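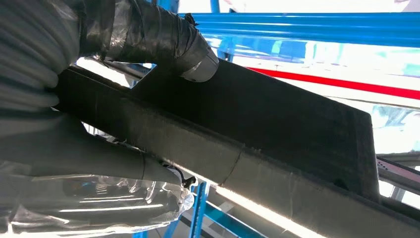
CHORE READINESS CHECKLIST — ARM CELL, TRIM BENCH
Dener site, Bay 3
Inspection date: Fri 22 June
Form rev: whatever was on the clipboard, the new one hasn't been printed

Question for this round is the same as last round: can the cell do shop-floor and household-type jobs without a person standing beside it. Tick is OK, X is not OK, P is partial. Comments where there's something to say.

SECTION A — BEFORE POWER

A1. Isolator locked off, tag on. OK
A2. E-stop at door and at bench both tested. OK. Bench one is stiff, needs a proper thump. Put in for a new button.
A3. Floor clear inside the blue framing. P. Offcuts again. Swept before start.
A4. Frame bolts checked. OK
A5. Quilted cover on upper arm, no tears, laces or zips not hanging. OK
A6. Finger sleeve clean and seated. OK. Wiped down. Spare sleeves are in the second drawer, not the first as per the label.
A7. Plastic wrap at base of finger. P. Keeps the fluff and overspray out but it's crinkled up a fair bit and I don't like the folds near anything that moves. Either trim it or get a proper boot made. Have asked Talebi for a price on a boot.
A8. Hose secured, tape sound. X. Tape edges are lifting, small flaps loose. Works as is but it will catch on a fuzzy part sooner or later. Strip and rewrap, and no more layers over the old ones please.
A9. Fitting on hose end, tight, no burrs. OK by hand. Not torqued, couldn't find the wrench.
A10. Cable ties trimmed flush. P. Any pointed tail near the part gets cut. Side cutters are on the hook.

SECTION B — POWER ON, NO PART

B1. Home position reached. OK
B2. Reduced speed mode holds at 40 per cent. OK
B3. Door interlock stops motion. OK, three goes at it.
B4. Gripper opens and closes, no odd noise. OK. Slight click on open, same as last time, no worse.
B5. Plonum controller log clear of faults. P. One comms warning, cleared itself. Noted, keep an eye.
B6. Cover doesn't bunch at the elbow through full travel. OK
B7. Hose doesn't drag at full reach. P. Close at the far end. Would like another bit of slack, but then it flops at the near end. Someone with more time can sort that.

SECTION C — WITH PART (dark grey, felt-type surface, stepped profile)

C1. Finger bears on the part without marking it. OK on flat face. Pile brushes back up by hand.
C2. Part stays put under finger pressure. OK at low speed. Not tested at full.
C3. Seam on the long side, is it meant to be there? Asked. Waiting on drawing from Gallalix. Dont reject on the seam until we hear back.
C4. Squared corner at the far end undamaged after handling. OK
C5. Hose end keeps clear of top face until called. X. Clearance is tighter than I'm happy with. If the fitting touches down early it'll snag the surface. Raise approach height before next run.
C6. Lighting OK for the camera. P. Very bright behind, part comes up dark against it. Person can see the edge fine, software has a guess. Blind or a matte sheet behind the bench, cheap fix, has been on the list since September.
C7. Part released clean, nothing stuck to sleeve. OK. Few fibres, wiped off.

SECTION D — CHORES, CAN IT DO IT YET

Scored on what I'd trust it with on a Friday arvo with one person on the floor. Not on what the brochure says.

D1. Hold a part still while something else works on it. Yes. Best thing it does. Doesn't get bored, doesn't get a sore thumb.
D2. Pick a soft-faced part out of a tub. No. Fine if they're laid out in a row. Tip them in a heap and it's lost. Ran 40 picks from the tub and stopped it there, too many needed a hand.
D3. Turn a part over. Sort of. Needs a ledge to lean it on.
D4. Vacuum the bench. Yes if the bench is empty. It won't move the tape gun first, a kid would.
D5. Wipe down. Yes for flat. No for round the back of anything.
D6. Fold a drop sheet or towel. No. Tried with a towel from the tea room. Got one corner. Then it was holding a towel.
D7. Sweep floor. Not this arm, bolted down. Left on the form becuase the form has it.
D8. Put the rubbish in the right bin. P. Knows cardboard. Puts everything else in general, which to be fair so does half the shift.
D9. Load a dishwasher. No. Plastic cups only, one at a time, with the rack pulled right out. Wouldn't give it a glass.
D10. Wrap a hose in tape. No, and going by A8 we're not that flash at it either.

General comment on D. The gripping isn't what holds it up. Squeezing a soft thing gently is pretty well sorted, the sleeve helps a lot. Trouble is everything before the grip — finding it, knowing which way up it is, moving what's on top. For one part in one place all day, yes, use it. For a kitchen, no, wouldn't leave it alone in mine. Would put it on repeat holding work tomorrow if the X items get closed.

SECTION E — ACTIONS

1. Rewrap hose. Before next run. Cell stays locked off till done.
2. Raise approach height, then rerun C5 at reduced speed.
3. Trim plastic at the finger base, or boot when Talebi's price comes in.
4. Matte backing behind bench.
5. New e-stop button, bench side.
6. Chase Gallalix for drawing.
7. Find the torque wrench. Redo A9 properly.
8. Full speed test of C2, 100 cycles, only after 1 and 2 are signed.
9. Fix the drawer label.

RESULT THIS ROUND: CONDITIONAL. Not to run unattended. Not to run at all until action 1 is closed.

Copy to Dener office, copy in the cell folder. Old rev of this form goes in the recycling, not back in the folder, theres already more than one in there.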